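Does it matter that my demonstrations all start from the same arm pose?

Posted by tablecloth_physics, 2021-11-10

I'm training a two-arm policy by imitation and have nearly 2,000 demonstrations recorded by teleoperation. In the Trasum write-up they moved the arms to a new start pose before each recording. I didn't. The loss looks fine but in rollouts the left arm stalls before it gets to the object. Is it the start pose, or do I just need more data?

marlpit
More data always helps. Try doubling it.

oddbearing
I wouldn't double it yet. We had a similar stall on our two-arm bench and compared two sets of 1,000 demonstrations, one with a fixed start and one with varied starts. Over 60 rollouts each, the varied set stalled far less often. The objects stayed the same in both sets. 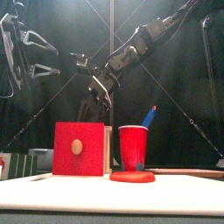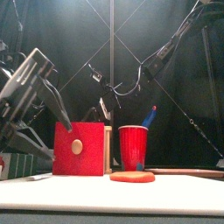
Two-arm bench: red-faced block with round knob, red cup with blue marker.

Vary the left and right arms separately, or the policy learns that one predicts the other. Also check how long your operators wait before moving. If every recording opens with a pause, the policy learns to pause. We trim ours with a small script from the Bromier tools.

gantry_notes
Agree on trimming. I had 1,995 recordings and most of them began with dead time. Cutting it fixed half my stalls with no new data. I haven't tested start poses so can't comment on that.

Comments

ustar_user: Did you trim the ends as well?
gantry_notes: No, only the starts.
tablecloth_physics: Trimmed last night, retraining now. Will record a varied set in June if it still sticks.

This site uses cookies to keep you signed in. Accept / Manage settings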